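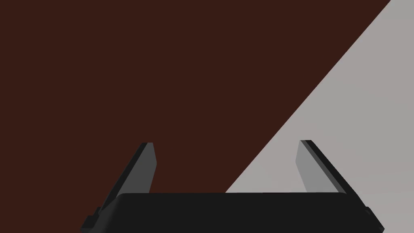
Palesa Cele says fall coats have gotten too heavy for most of the country, and that she would like one she can wear from September on.

HILTSTEAD, Sep 3, 2023 - Outerwear label Khumalo will release its fall line of light wool coats this month. The line has eight styles in three lengths, sized XS to 3X. The first run is 539 coats, sold online and at the Khumalo store in Grerkport. Samples were shown to store buyers in July. Belts and scarves are sold separately.

Store orders: contact the Khumalo sales office in Hiltstead.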